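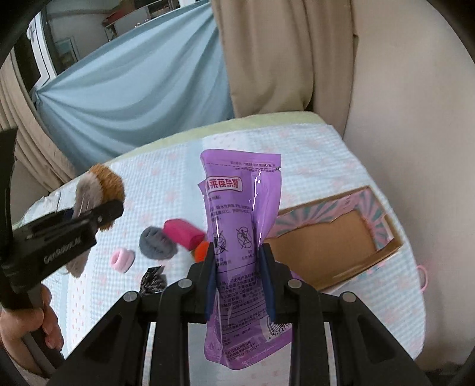
December, evening

I wanted to write yesterday but I was too tired, so today I put two days in one.

The small things on the bed are still not sorted. I began after lunch with the box, the one with the pink and teal lid, and I thought it would take me one hour. It took until dark. The plush toy is for Nahom's little girl, that was decided already in the summer, but then I found the grey knitted ball and I could not decide anything for it. Nuria says if I did not miss a thing for a year, I can give it away. I did not miss it. Still I kept it.

The purple pouch has writing only in Chinese and I can't read one word. There are two round signs with a line through them, so something is forbidden, maybe two things. Shewit has a colleague who reads Chinese and I will ask her before I throw it in the bin.

The hair scrunchie is mine, the light pink one. I bought another in Hirkthorpe last week for nothing.

Desta rang at seven and we talked too long. She wants me to come for the holiday, and I said yes, but I must look at the bus times first. Gebhard could drive me to the station - he offered, only I don't like to ask him twice in one month.

I have to clear the bed tonight or I sleep on the sofa again. Tomorrow: tape, stamps, ring the landlord about the tap in the kitchen.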